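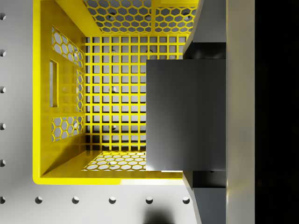 Author: Imogen Tarrant
Role: Cell support, Skenwood bench

Ticket 865 - Gripper view drifts off the yellow crate
Opened 11/4/22
Cell: Ciredthorpe, perforated table, simulated copy
Status: Open, sulking

Reported problem: on the approach to the crate, the finger pad stops too far over the grid floor. The planner says it's on target. The planner has said this before.

Tried first: restarted the sim and reloaded the Valtonen gripper profile. Same stop point, same confidence.

Tried second: checked the crate model. The file in the cell folder was last touched by someone who saved it as "crate_final_new_old". Swapped in the clean copy from Skenwood. Crate now sits square to the table holes, so that was worth doing, but the pad still overshoots.

Tried third: looked at the table itself. The hole pattern is what we use to place everything, and the config had two origins in it, one from the old layout and one from the current one. The loader takes whichever it reads last. I removed the old one and ran the approach again. 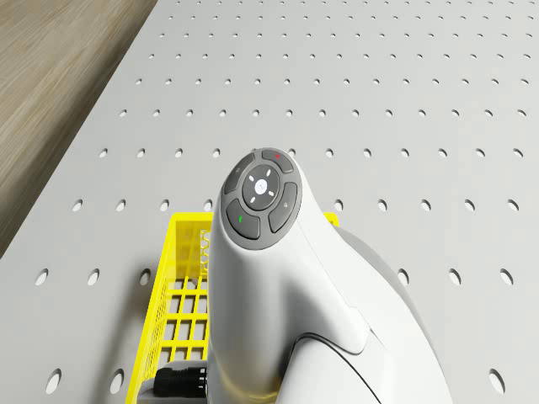

Result was better on the left side of the crate and no better on the right, so the origin was part of it and I don't get to close the ticket. My money is on the tool offset. Anov changed the finger length in their last package and the release note covers it in four words, two of which are "minor" and "fixes."

Next steps:
Measure finger length in the model against the drawing.
Re-enter the tool offset by hand - do not import it.
Run the approach at slow speed, two passes, and save both logs.
Leave the crate where it is. If you must move it, write down the hole it was lined up with.

Please don't mark this as a duplicate of the table ticket. I wrote that one too, and it was a different mess.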